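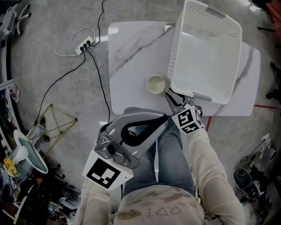
How Much Food Does Our Dorm Throw Away?
A kitchen waste survey at Komitz House

Student project report, Introduction to Environmental Studies
Flimville College, spring term

Why we picked this topic

Our group of four all live in Komitz House, where 47 students share three kitchens. Every one of us had a story about opening the fridge and finding a bag of spinach that had turned to soup. We wanted to know how much food really goes in the trash, what kind it is, and whether a few cheap changes could bring the amount down. We also just love food, and this was the project we all voted for on the first day!

Our question

Does labeling shelves and setting up a "please eat this" spot reduce the weight of food thrown out in shared kitchens?

We guessed that it would, mostly for bread and vegetables. We did not expect much change for leftovers, as people don't often want to eat a stranger's pasta.

What we did

The survey ran for four weeks in February and March. For the first two weeks we changed nothing. We put a lidded food scrap bucket in each kitchen and asked everyone to use it for anything that had once been edible, plus peels and coffee grounds. Every evening at 9:00 one of us sorted the buckets into groups (bread and grains, vegetables, fruit, dairy, cooked leftovers, and scraps that can't be eaten) and weighed each group on a kitchen scale.

For the second two weeks we made two changes. Each fridge got masking tape and a marker on a string, so people could write the date on things. Then we cleared one shelf per kitchen for food that was up for grabs. The Tranen kitchen on the second floor already had a habit of leaving things out on the counter, so the shelf there caught on within a day or so. The Bhatia kitchen, at the far end of the first floor, took a lot longer to warm up to it.

We also handed out a short survey about shopping habits and got 31 back, a much better result than we had hoped for. (There were cookies. We recommend cookies.)

What we found

Leaving out peels and grounds, the house threw away far more in the first two weeks than we had guessed. The biggest single item was a pot of rice from the ground floor kitchen, 675 grams of it, all in one go. Rice came up again and again after that. People cook a full pot and eat half. Bread was next, nearly always the last few slices and the heels.

In the second half, bread waste dropped in all three kitchens and fruit waste dropped in two. The Bhatia kitchen had more fruit waste in week three than in week one, and we think a bunch of bananas and a long weekend explain most of that. Vegetables went down a little. Leftovers stayed almost the same, as we expected, though the dated tape did seem to help people eat their own.

On a typical evening in the Tranen kitchen we weighed around 200 grams of edible food in the last week. We were so happy with that number that we weighed it twice.

The survey answers were the most fun part to read. Most people shop once a week and most do not make a list. Several said they throw food out when they can't remember how old it is, even if it looks fine. One person wrote "I buy salad for the person I want to be," and we ended up putting that on our poster.

Problems we ran into

Some food surely went in the regular trash, especially late at night, so our totals are low. Also, people knew we were looking. A few told us they felt guilty and ate things they would have tossed, which is great for the planet and not so great for our data.

Our scale ran out of battery one night in week two and we had to borrow one from the baking club. It read a few grams heavier than ours. We did not correct for this.

Four weeks is short. We would love to see someone run the same thing in the fall, when first-year students are cooking for themselves for the first time.

What we would try next

A rice chart taped inside the cupboard door, showing how much dry rice makes one bowl. It costs nothing and goes after the biggest problem we found. We would also like to test a freezer bag for bread heels, with a French toast night once a month to use them up.

The tape and markers are still in all three kitchens, and the shelf in Tranen is still going strong. Last time we checked it had half a squash, two yogurts and an unopened jar of pickled beets.

Our full weight tables and a blank copy of the survey are attached at the back of the printed report.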